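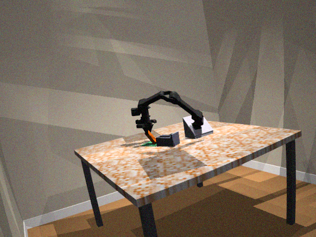 2023-05-11, props and paint bench, Adholm hall

Back on the market square set for the school musical, and I've finally got somewhere with the shop counters. The plan was always for the fruit seller's counter to look grand and slightly daft, because she sings the whole of her big number leaning on it, and the brown I put on in April just vanished under the lights. So I've gone for a marbled top in orange and white, speckled all over like the table here, and I'm really pleased with it! White emulsion first, two coats, then orange dabbed on with a torn-up sponge, then a toothbrush dipped in thinned white and flicked from arm's length (wear the old apron, it gets in your hair). The first go had far too much orange and looked like soup. The second one I left alone sooner.

Notes on the mix, so I don't have to work it out again. The Ulum emulsion takes the water well but you have to stir it every few minutes or the top goes thin. The Mangubat tester pots are brighter but they dry shiny, and shiny is no good when the follow spot comes round. I tried one on a scrap of board and put the bench lamp on it and it glared like a wet road. Ulum for anything facing the audience, then, and Mangubat for the little stuff, apples and hats and so on. If anyone fancies testing a matt varnish over the Mangubat, please do and write it down here.

Paper fruit. We need 54 pieces for the barrow and there are 23 done, mostly lemons, as the lemons are easy and everyone picks them. More pears please!! The pears want a bit of wire up the middle before the paste goes on, or the neck droops overnight and you come back to something sad. I also moved the drying rack away from the radiator, as the last batch of plums had cracked down one side. They've been filled and will do for the bottom layer.

The lamp post is still a pain. It wobbles at the base whenever the chorus comes through on the fast dance, and they do come through, all of them, at quite a lick. I've screwed a wider foot on and put a sandbag behind it, which is fine from the stalls but you can see the bag from the side seats. Might cover it with a bit of sacking and call it potatoes. It is a market, after all. The top of the post needs its glass putting back in too (cut from a sheet of stiff plastic, the offcuts are in the flat drawer, not the deep one).

Sat in on the run of the first half while the paint was going off. The opening number is so much better than it was! They've got the words now and the little ones at the front have stopped waving at people. The scene change into the square is still too slow though, mainly because both counters come on from the same side and then somebody has to go back for the barrow. I think we should split them, one counter from each side, barrow following the left-hand one. I chalked it on the floor at the end and two of the stage crew walked it through with me and it felt a lot less like moving house.

Tickets are apparently going nicely. The Grandton hall, where we're doing the last night, holds 500, so whatever we build has to read from a fair way back, and that's another vote for big speckles over tiny ones. I went up to the back row here and squinted at the counter and could still tell it was meant to be stone. The lettering on the bakery sign, on the other hand, was a complete blur. It wants redoing in dark brown with fatter letters, and I'd leave off the drop shadow, much as I enjoyed painting it.

For next session: second counter to match the first (same sponge, it's in the jam jar, don't wash it out with hot). Pears. Sacking. Hinge on the bakery door squeaks right through the quiet duet, so oil that before anything else. And we're nearly out of masking tape again, I've put it on the list by the kettle.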